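The Slowest Ship in the Harbour

Vulora's new naval game wants you to spend your evenings escorting flour. Our correspondent has given it 26 hours and would like some of them back, though fewer than expected.

There is a moment in Ikelholm, usually in the second hour, when you realise that the battleship on the title screen is never going to be yours. It belongs to somebody else. It is over the horizon, doing something magnificent, and you will hear about it later on the radio. Your ship is called the Darmont, she was built to lay cable, and she has a top speed that would embarrass a milk float.

I have played naval games for most of my adult life, and I know how they are supposed to go. You start in something small and rusty. You shoot at other small rusty things until a bar fills up, and then you are given something slightly larger. Years pass. One day you own a vessel the length of a high street with guns you could park a bus in, and you take it out for the first time and are sunk within four minutes by a teenager in a destroyer. Ikelholm has looked at this arrangement and decided to skip all of it. You get one ship. She has one gun, mounted at the stern, where it can be used only on people who have already overtaken you.

The setting is an invented archipelago in an invented war, with weather borrowed from somewhere very real and very wet. Towns are scattered along the coast, each of them short of something. You load up in one, join whatever convoy is leaving, and try to be alive when it gets to the next. A full crossing takes 40 minutes if the wind behaves. Mine have tended towards the hour, partly through caution and partly through having once followed a fishing boat into a bay because its lights looked friendly.

Vendula Skála, the game's lead designer, is cheerful about how unappealing this sounds. "We showed it to a publisher and he asked when the player gets torpedoes," she told me over a video call, from an office with a radiator that knocked throughout. "I said, in the side, mostly."

She came to games from harbour logistics, and it shows. The first thing Ikelholm teaches you is stowage. Put the coal on the wrong side and the Darmont leans, gently, for the entire voyage, so that every view from the bridge is on a slope. Put the flour under the coal and a woman on the quay at the other end will have words with you. I have been torpedoed, shelled, and rammed in fog by an ally, and none of it stung like what she said about the flour.
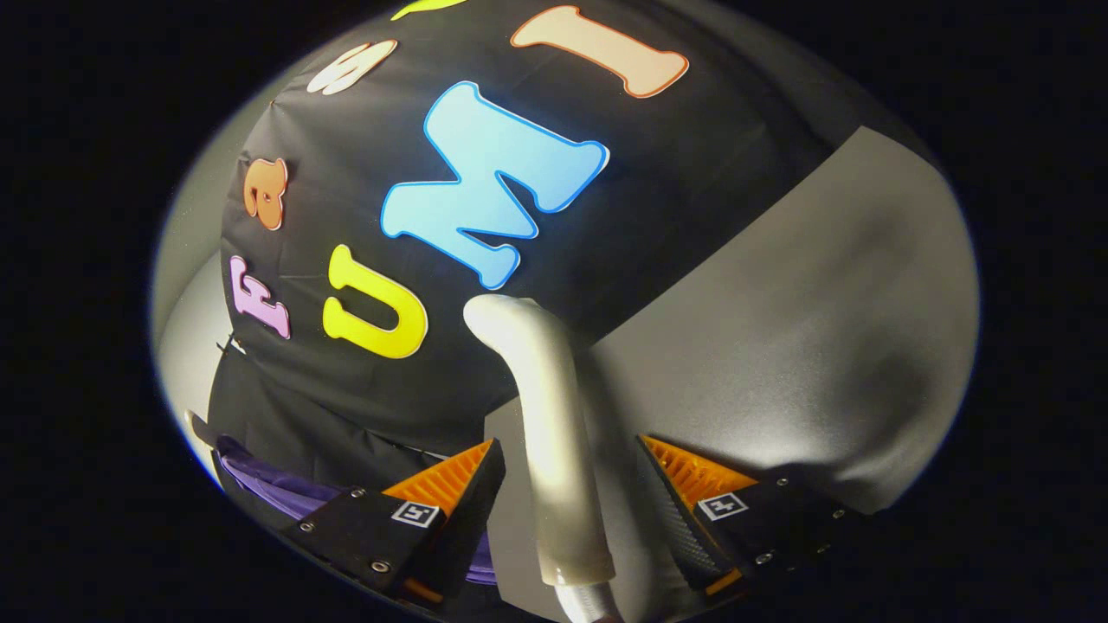

Foam letters on black fabric, with the big blue M in the middle.

Combat, when it comes, is mostly a matter of listening. You have a hydrophone operator named Kováčik, who sits below and calls up bearings in a voice of deep personal disappointment. There is no map with red dots on it. There is a paper chart, a pencil, and Kováčik saying he has something faint to the north-west that he doesn't care for. You mark it. Ten minutes later he has it again, further round, and you draw a line between the two marks and feel your stomach go cold. Then you have to decide whether to tell the convoy.

Telling the convoy is the cleverest thing in the game. Every ship has a signal lamp, and every message takes as long to send as it would with a signal lamp. You can tap it out yourself or hand it to a crewman who is slower but can spell. Long warnings are more useful, and by the time you have finished one the useful period may be over. Experienced players have worked up a shorthand, and on a busy night the convoy blinks away to itself like a row of faulty fridges. I have seen a captain in the lead freighter use his last 20 seconds afloat to signal the word SORRY. He got as far as the second R.

It can be played alone, with the other ships run by the computer, and I would recommend starting there, as computer captains don't sigh. Playing with others is better and much more stressful. A full convoy is 24 ships, all of them crewed by people who have chosen to spend Friday night hauling tinned fish. They are, as a group, extraordinarily polite. On my third crossing I drifted out of line and forced two vessels to go hard to starboard. In any other online game I would have learned some new words about my mother. Somebody flashed me the signal for "mind how you go".

The manners don't extend to the escorts. A few places in each convoy go to players in proper warships, and these are handed out by lottery, which has produced a small and touchy aristocracy. Escort captains get radar. They get speed, and a smart grey paint job, and they are forever dashing off after contacts that turn out to be rocks. Meanwhile the submarine, which has been sitting under the rear column the whole time eating its sandwiches, surfaces and starts on the freighters. Players on the freighter side keep a list of escort captains' excuses. My favourite is "I was drawing them away from you", submitted by a man who had drawn himself on to a sandbank.

Skála says the lottery may go. She has a plan for captains to vote on who gets the warships, based on past conduct, and she admits it could end with the same five people guarding every convoy until the servers are switched off. "Then they will be very tired, and they will make mistakes," she said, and looked pleased.

There are problems. Repairs are fiddly, and the pump controls appear to have been laid out by someone who had a grudge against left-handed people. The tutorial covers knots at some length and steering in a single paragraph. Night crossings are so dark that I played two of them with the curtains drawn and a towel over the router light, and my wife came in and asked whether I was ill. The music is one accordion, and you will either find it haunting or go looking for the slider. (It is under Provisions. I don't know why.)

I am also unsure how long it can all last. There is no ladder to climb and nothing much to buy. You can repaint the funnel. You can take on a cat, who has no effect on anything and who I would go down with the ship to protect. What keeps people coming back, as far as I can tell, is the towns. Deliver enough coal and the lamps come on along the front. Deliver timber and the pier at Ikelholm itself, a stump when the game launched, grows a few planks longer. It is shared between all players, and when a bad week of sinkings left it short of nails the works simply stopped, and a queue of ships sat outside in the rain waiting to unload on to half a pier.

A winter update is due in December, bringing ice and, to groans on the forum, a second accordion. Vulora is also adding a hospital ship, which will have no gun at all, and the waiting list for testing it filled up in an afternoon. I put my name down. I was too late, so I went back to the Darmont, loaded the coal on the left and the flour on the right, and set off into the drizzle behind a tug.

We were leaning before we cleared the breakwater. Kováčik said he had something faint to the north-west.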